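Organização de Computadores
Notas de aula, unidade 3: a memória principal e os seus vizinhos

Estas notas acompanham a terceira unidade e foram escritas para serem lidas com calma, de preferência com um café ao lado e o caderno aberto. Quem esteve em sala vai reconhecer quase tudo; quem faltou encontra o fio da conversa, embora sem os desenhos do quadro, que ficaram bem melhores neste semestre do que no anterior (mérito dos pincéis novos, confesso). Continuo supondo que todos leram a unidade 2 e se lembram do que é um registrador, do que é um ciclo de relógio e do caminho que uma instrução percorre até ser executada.

3.1 Por que existe mais de uma memória

Gosto de começar por um desejo bem simples: se pudéssemos, faríamos uma única memória, enorme, barata e tão rápida quanto o processador. Como a física e o orçamento não colaboram, vivemos com uma escada. No degrau de cima ficam os registradores, poucos e muito rápidos. Depois vêm os níveis de cache, feitos de SRAM, em que cada bit costuma ocupar seis transistores. Mais abaixo está a memória principal, feita de DRAM, em que cada bit é uma carga elétrica guardada num capacitor minúsculo, com um transistor servindo de porta. No pé da escada ficam os discos e as unidades de estado sólido, que guardam os dados mesmo quando se desliga a tomada.

O capacitor da DRAM perde carga com o tempo, coitado, e por isso precisa ser lido e reescrito periodicamente. É a operação que chamamos de refresh, e é dela que vem o "D" de dinâmica. A SRAM dispensa esse cuidado enquanto estiver alimentada, mas paga por isso em área e em preço. Guardem essa troca, porque ela volta na unidade 5, quando falarmos de consumo.

3.2 Localidade, ou a sorte que nos ajuda

A escada só funciona bem porque os programas são criaturas de hábito. Um laço que soma os elementos de um vetor usa a mesma variável acumuladora a cada volta – localidade temporal – e visita endereços que são vizinhos uns dos outros – localidade espacial. Quando a cache busca uma palavra na memória principal, traz o bloco inteiro, apostando que os vizinhos serão pedidos em seguida. Na maioria dos programas a aposta compensa. Numa lista encadeada muito espalhada pela memória, nem tanto, e vale a pena experimentar em casa: percorram uma matriz grande por linhas e depois por colunas, em C, e comparem os tempos. Quem fizer em Fortran vai ver o efeito invertido, já que lá a matriz é guardada por colunas.

3.3 Tempo médio de acesso

A conta que fizemos no quadro usou uma máquina de estudo, a Rampersad, que nos acompanha desde a primeira unidade. Ela tem um único nível de cache, com tempo de acerto de 10 ciclos, e uma penalidade de falta de 500 ciclos. De cada mil acessos, 980 são acertos. A taxa de faltas é, portanto, de 2%, e o tempo médio fica assim:

tempo médio = tempo de acerto + taxa de faltas × penalidade
tempo médio = 10 + 0,02 × 500
tempo médio = 20 ciclos

Reparem que apenas duas faltas em cada cem acessos já bastaram para dobrar o tempo. Muita gente se espanta nessa hora, e com razão, porque estamos acostumados a achar 98% um número excelente. Se a taxa de faltas subisse para 4%, o mesmo cálculo daria 30 ciclos. Se, em vez disso, cortássemos a penalidade pela metade e mantivéssemos os 2%, chegaríamos a 15.

Um cuidado com a notação: alguns livros usam "penalidade" para o tempo total de um acesso que falha, incluindo a consulta à cache. Nestas notas ela é sempre o tempo adicional, somado ao tempo de acerto.

3.4 A memória na placa

Passando do papel para o metal: num computador de mesa, a memória principal costuma vir em módulos encaixáveis, os DIMMs. A sigla é de dual in-line memory module, e o "dual" se refere ao fato de que os contatos das duas faces do módulo são eletricamente independentes. Nos antigos SIMMs, os contatos de uma face repetiam os da outra.

Os slots costumam ficar perto do processador. As trilhas que levam dados e endereços precisam ser curtas e ter comprimentos bem casados, para que os sinais cheguem dentro da mesma janela de tempo. Nos processadores atuais o controlador de memória está dentro do próprio chip; em gerações mais antigas ele ficava num circuito separado, a chamada ponte norte.
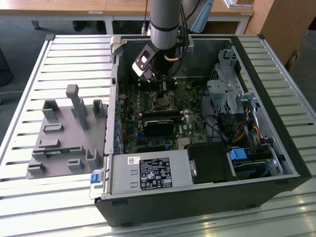 Gabinete aberto, com a região do soquete do processador. Na próxima, os quatro slots DIMM, vazios. 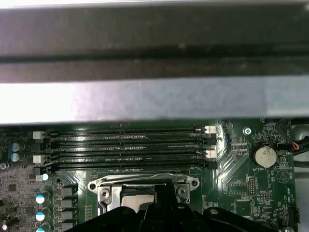 3.5 Canais e intercalação

Ter quatro slots não significa ter quatro caminhos até o processador. Em muitas placas de mesa eles se dividem em dois canais, com dois slots em cada um. Quando instalamos dois módulos iguais, um em cada canal, o controlador pode espalhar endereços consecutivos entre eles e conversar com ambos ao mesmo tempo. A largura de banda máxima teórica dobra; a latência de um acesso isolado fica praticamente onde estava. Essa distinção entre banda e latência derruba turmas inteiras, ano após ano, então peço um pouquinho de paciência com a minha insistência.

A comparação que usei em aula foi a da padaria. Abrir um segundo balcão permite atender o dobro de fregueses por hora, mas o pão na chapa de cada um leva o mesmo tempo para ficar pronto.

Quanto à ordem de preenchimento dos slots, consultem o manual da placa. A posição física não segue uma regra universal, e as cores dos encaixes, quando existem, variam de fabricante para fabricante.

3.6 Dimensionar memória: o caso Flosteline

O caso discutido no final da aula foi o da Flosteline, uma distribuidora que mantém 1.721 computadores de escritório e queria reduzir as reclamações de lentidão. A primeira proposta, apresentada pela Tavent, era trocar os processadores. A segunda, da Voltska, era aumentar a memória principal e deixar o resto como estava.

O que nos interessa é o método. Antes de escolher qualquer uma das duas, é preciso medir onde o tempo está sendo gasto. Se as máquinas passam o dia movendo páginas entre a memória e o disco, estamos no pé da escada, onde cada falta custa ordens de grandeza mais do que uma falta de cache, e um processador mais rápido vai apenas esperar com mais pressa. Se a memória sobra e o processador vive ocupado, a conclusão muda. Os contadores de faltas de página do sistema operacional são o ponto de partida, e convém coletá-los às 10 da manhã de um dia comum, com as pessoas trabalhando de verdade, e não numa bancada silenciosa.

Na discussão surgiu também a ideia de misturar as duas propostas, setor por setor. Gostei bastante, e quem quiser desenvolvê-la por escrito pode usá-la como tema do trabalho da unidade.

3.7 Para a próxima aula

Revisem a conta da seção 3.3 com um segundo nível de cache entre o primeiro e a memória principal. A fórmula é a mesma, aplicada duas vezes: a penalidade do primeiro nível passa a ser o tempo médio do segundo. Tragam também a tradução de endereços virtuais lida, ao menos até a parte da TLB, e não se assustem com as tabelas de vários níveis, que vamos desenhar juntos e bem devagar.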